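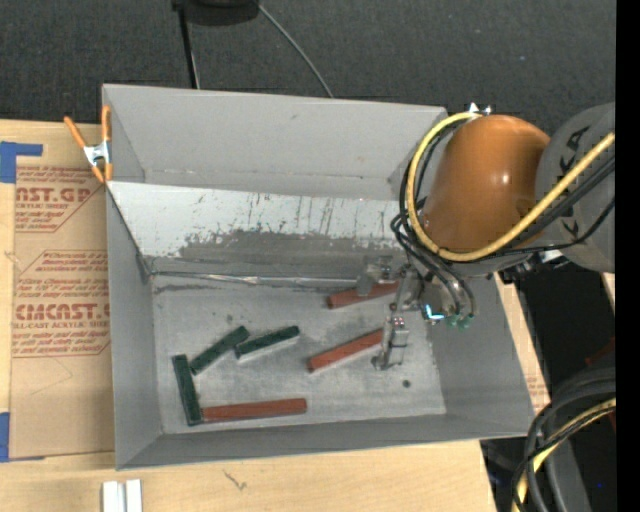 Re: [blocks] Gray bin, seam strip and sorting colors

From: Bernadette Dunne
To: blocks list
Date: 3/11/22

Maëlys Bouvier wrote:
> Does anyone still keep the green and reddish-brown blocks in one of
> the big gray bins? Mine is the Clondar one and the strip along the
> foot of the slanted panel has gone wrinkled. I don't know whether to
> pull it off or leave it. Also, do you split the colors?

Maëlys,

I'd leave the strip. Mine is wrinkled the whole way along and the panel above it has a big dark worn patch with ragged edges, plus scratches. I haven't found that any of it matters for blocks. I pulled the strip off an older bin and the glue underneath picked up lint for 8 months.

If yours is lifting at one end, press it down and put a book on it overnight.

As for colors, I keep green and reddish-brown together. I did split them into two Bailly tubs once and ended up tipping both out on the table every time. With the sloping sides you can reach in without lifting the bin.

The lid from the 24 inch Vultari fits, if you want to stack anything on top. It is a little loose at the corners.

Bernadette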